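Clearing the Surface

At the Undwood residence hall, the shared kitchens are inspected at seven each evening. The inspection is brief. Rukhsana Usmani, who oversees housekeeping for the building's 226 residents, begins with the tables and counters, where the day's use is easiest to read.

Her department adopted its present routine in July. Dishes, lids and jars are returned to a shelf before any cloth is taken out. The surface is then brushed dry, washed with mild soap, and wiped a second time with clean water. "People wash around their things," Ms. Usmani said. "We ask them to lift everything first."

Matte gray finishes were chosen for the hall's 18 kitchens during the last renovation. They reflect little light, and small pale crumbs show up against them. 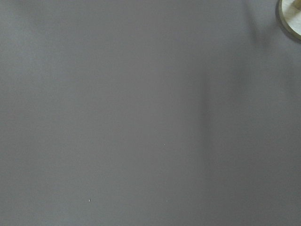

How often should a shared work surface be washed?
Once after each meal is sufficient for ordinary use, with a more thorough washing at the end of the day.

Residents receive a printed card describing the procedure when they move in. Cloths are changed daily and laundered separately from bed linen. Abrasive pads are discouraged, as they leave shiny patches on a matte finish. The department will review the card before the next group of residents arrives.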